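Brundance at home: your questions

Do toddlers need a music class to learn rhythm?
I doubt it. Brunton charges £154 a term and says children "unlock timing" by September. My two banged spoons on the floor for nothing and keep time perfectly well. If you enjoy the company, go. Just don't expect a drummer.

Is there an age when they should be clapping along?
Charts will give you one. I've yet to see two that agree. Jacqueline Hoarau, who ran our playgroup for years, ignored them all and sang a bit slower.

What about the Skalel song cards?
There are 607 songs in the box. We used 3. The pictures are nice, but a child who wants the same song every morning has no use for the rest.

Does background music make them cleverer?
People keep telling me so, usually people selling it. Play it if you like it.

My son won't join in. Should I worry?
Mine sat under a table for most of a year, then sang the whole lot in the bath. I wouldn't read much into it, but ask your health visitor if something else is bothering you.

Are shop-bought shakers better than homemade ones?

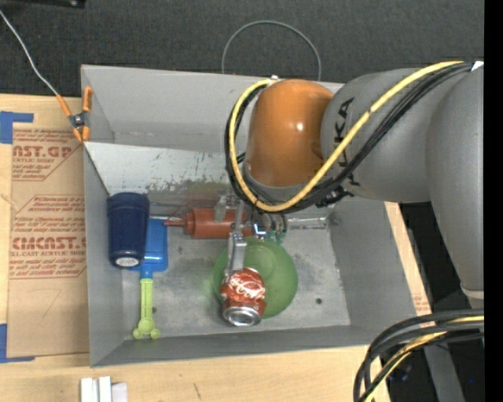 Shakers are where I get most grumpy, as the Nikolaidis set sounds to me like rice in a tub. Try your own first. A drinks can like the red Coca-Cola one makes a decent beater or shaker once it's rinsed and the opening is well taped over, and a big metal bin like the grey one would give you a drum, if your neighbours can stand it. Stay with them while they play, and throw the can out when the tape starts to lift.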